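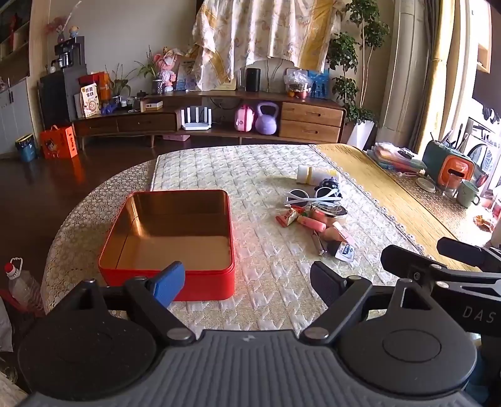

Karard Hand-Held Gripper: Jaw Service Kit

The Karard jaw service kit contains the parts needed to restore a two-jaw hand-held gripper to its original closing position. It is intended for units in regular use, where the finger pads have worn or the arms no longer meet on the center line. The kit does not include the body, the mounting bracket or the handle.

Contents

Finger pads, blue: 2
Finger pads, black: 2
Linkage screws: 20
Hex key and thread locker, single-use tube

Pads of either color fit either arm. The color does not indicate a grade or a side, and a gripper may be run with one of each. Worn pads should be replaced when the face is polished, split at the tip, or lifting from the arm.

Fitting

Open the jaws fully and support the body so that the arms carry no load. Slide the old pad off toward the tip. Clean the arm with a dry cloth; solvent residue will loosen the new pad. Push the replacement on until it seats against the shoulder.

Linkage screws are replaced one at a time. Removing several at once allows the arms to shift at the pivot housings, and the jaw will then have to be realigned from the beginning. Apply one drop of thread locker per screw and tighten by hand. Power drivers will strip the thread.

After fitting, close the jaws slowly and check that the pads touch along their full width. If they touch at the tip only, loosen the screws on one arm, hold the jaws closed, and retighten.

Care

Wipe the pads after each session. Dust in the ribs of the body can be removed with a soft brush. Do not oil the pivots. A pivot that feels rough should be returned to the Waltcombe workshop with the body intact.

Compatibility

Karard two-jaw models with screwed linkages. Units with riveted linkages, supplied before May, take the Mogensen pattern pad and cannot use the screws in this kit.

Part number: 959
Instructions revised: 8/13/20
Technical contact: Branwen Gwilliam, Waltcombe workshop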